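Stoffmuster und Nähte: Galerie zur Bestandsaufnahme der Textilteile

Startseite - Werkstatt - Galerie - Kontakt

Die Galerie ergänzt die Materialkartei der Werkstatt Clusley. Erfasst sind bedruckte und unbedruckte Gewebe, wie sie bei uns zur Reparatur, zur Umarbeitung oder zum Zuschnitt anfallen. Die Kartei umfasst derzeit 1145 Einträge, davon 56 mit Tarndruck. Die Texte beschränken sich auf Bindung, Druck und Nahtführung. Angaben zu Herkunft und Vorbesitz werden nicht veröffentlicht.

Die Bezeichnungen folgen der hausinternen Systematik, die Natalie Yeoman im Juni überarbeitet hat. Geändert wurde vor allem die Reihenfolge: Die Bindung steht jetzt vor dem Druck. Wer noch mit der alten Liste arbeitet, findet die Umschlüsselung im Anhang der Kartei.

Hinweise zur Erfassung

Farbe. Farbtöne werden bei Tageslicht und auf der Warenoberseite bestimmt. Bei mehrfarbigen Drucken nennen wir zuerst die Grundfarbe, danach die aufgedruckten Farben von hell nach dunkel. Ein Abgleich mit dem Farbfächer erfolgt nur bei Teilen, für die Ersatzstoff beschafft werden muss.

Bindung. Köper wird nach Gratrichtung und Feinheit abgelegt. Auf stark gemusterter Ware ist der Grat in dunklen Druckpartien oft schwer zu erkennen. In solchen Fällen in einer helleren Partie prüfen und zusätzlich die Rückseite ansehen.

Naht. Aufgenommen werden Verlauf, Stichbild und Kräuselung. Kräuselung beidseits einer Naht ist zunächst nur ein Befund. Als Ursachen kommen eine zu hohe Fadenspannung, ungleicher Transport oder eingehaltene Mehrweite in Betracht. Welche davon zutrifft, entscheidet sich erst am aufgetrennten Stück.

Rapport. Bei Tarndrucken wird der Rapport nur vermessen, wenn eine ausreichend große ebene Fläche vorliegt. An fertig genähten Teilen ist das selten der Fall. Das Feld bleibt dann leer; Schätzwerte haben in der Kartei mehrfach zu Fehlbestellungen geführt.

Lagerung. Zusammengehörige Stücke bleiben in einem Fach, auch wenn sie verschiedene Bindungen haben. Pro Fach sind etwa 15 Teile vorgesehen. Schwere Ware liegt unten, beschichtete Ware wird gerollt - gefaltet bricht die Beschichtung an den Kanten.

Pflege der Stücke vor der Aufnahme

Lose Fadenreste werden abgeschnitten und nicht gezogen. Gebügelt wird vor der Erfassung nicht, da sich sonst die Kräuselung nicht mehr beurteilen lässt. Flecken erhalten eine Markierung mit Heftgarn in Kontrastfarbe. Klebeetiketten sind auf Köper nicht zulässig, auch nicht kurzfristig.

Galerie: Tarndruck, vierfarbig
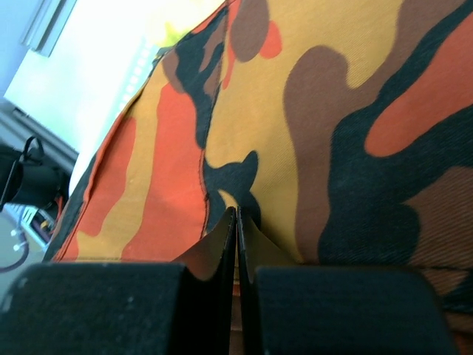 Grundfarbe Senf bis Ocker, Druck in Rotorange, Schokoladenbraun und Schwarz. Organische, gerundete Formen, feiner Köper mit diagonalem Grat. Eine gebogene Naht folgt der Außenkante, eine zweite trennt zwei Stoffbahnen; der Stoff kräuselt sich beidseits dieser Naht leicht.

Für die Nachbestellung ähnlicher Ware gilt, dass ein vierfarbiger Druck auf Köper nicht allein nach der Grundfarbe ausgewählt werden darf. Der Lieferant Gulto führt mehrere Ockertöne, die sich im Katalog kaum unterscheiden. Ein Andruckmuster ist deshalb immer anzufordern. Bei Sarmiento liegt die Mindestabnahme für Sonderdrucke bei 2000 Metern, was für Einzelreparaturen ausscheidet.

Nahtproben werden auf Reststücken derselben Bindung genäht und der Karteikarte beigelegt. Das Garn richtet sich nach der dunkelsten angrenzenden Druckfarbe, sofern die Auftragskarte nichts anderes vorgibt.

Die Abteilung mit den unbedruckten Geweben ist unter dem Stichwort Murden abgelegt. Korrekturen zu einzelnen Einträgen bitte mit Karteinummer an die Werkstatt.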